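Another Reboot, Another Kid in the Suit

So they killed the Lamplighter again. Issue 4 of the new run, last page, big splash, cape draped over a gargoyle. And in the back of the same issue there's a letter page telling us how brave a decision it was.

Was it? I have read 314 issues of Urkus in one form or another, counting the annuals and the miserable black-and-white reprints, and by my reckoning this is a habit. The hero dies, a teenager finds the helmet, the teenager has a bad attitude and a good heart, and a couple of years later the old hero walks out of a portal and everybody hugs. The teenager then gets shuffled into a team book and is never given a line of dialogue longer than a caption box.

I don't object to the teenager. I want to be clear on that, since anybody who complains about a legacy character gets lumped in with the people who think comics ended when they turned twelve. The new kid, from what we've seen, is fine. She lives over a tire shop in Brerkcombe, she's bad at algebra, she's funny in the way writers think kids are funny. I'd read a book about her. What I don't buy is that she needs somebody else's name and somebody else's villains to be worth printing.

The publisher's argument is that new characters don't sell. Well, how would they know? Kozan has launched one original hero in the last 7 years, gave him a logo that looked like a plumbing supplier's, and put the book out in the same month as two crossovers. It folded. Since then every meeting must start with that book on the table like a dead fish. One failure and the lesson learned is never to try, while the crossovers fail every summer and get a sequel.

Then there's the matter of the powers. The old Lamplighter could store light and let it go. Simple, a little dumb, lots of fun to draw. The new one can store light, hear lies, and, as of issue 3, open doors to Proddale, the pocket dimension that used to be a prison and is now some kind of college. Why? Who decided hearing lies had anything to do with lamps? It feels like a game where somebody found the cheat menu. Give a character three powers and the writer will forget two of them by the next arc, usually the two that would solve the plot in a page.
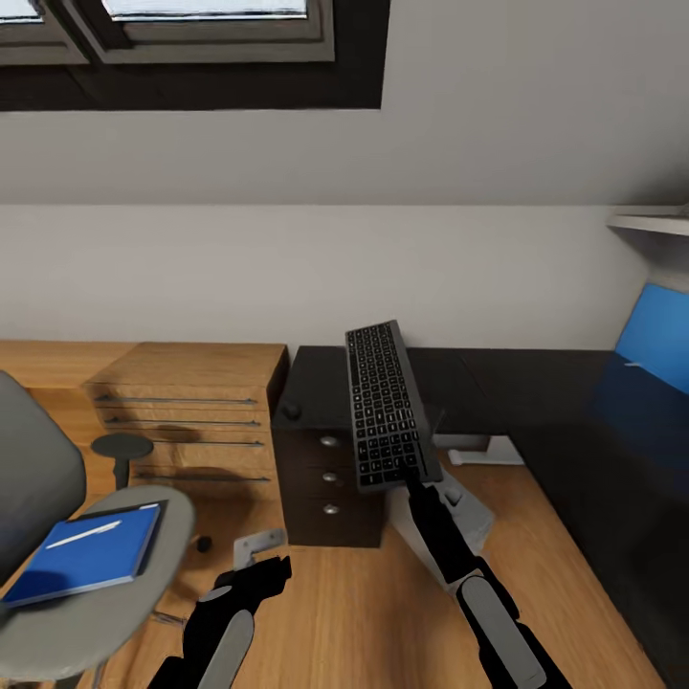

Marisco_Fan wrote under my last column that I'm judging a long story by its first chapters, that the lie-hearing was set up way back in the Proddale trial issues when the helmet spoke to the jury, and that if I'd stop counting deaths and read the dialogue I might notice this is the first Lamplighter in ages who doesn't want the job.

Fair enough on the trial issues. I went and pulled them, and yes, the helmet does speak. It says "guilty" once, in green lettering, and the next month it's a helmet again. If that's a setup, it's a setup the way a loose nail is a setup for a painting. As for not wanting the job, I can't think of a single replacement hero who did want it. Refusing the call is page one of the manual. I'd fall out of my chair if one of them said great, when do I start.

What bothers me more is the price. Four covers for the first issue, one of them foil, and a sealed bag edition that you have to ruin to read. All this for a death that no reader over the age of nine believes in. The shops have to order the things in bulk to get the rare ones, and then they sit in the dollar box by July, right next to the last time he died.

There's talk of the series reaching issue 100 with this kid still under the helmet. I'd like that, oddly enough. It would mean that somebody held their nerve, let the old man stay buried, and gave her a villain of her own who isn't the previous villain's nephew. But the solicitations for the fall already promise "a shocking return," with a silhouette in a cape, and there are only so many people in that book with that haircut.

I'll keep buying it through the end of the first arc. After that they can send me a postcard from Proddale.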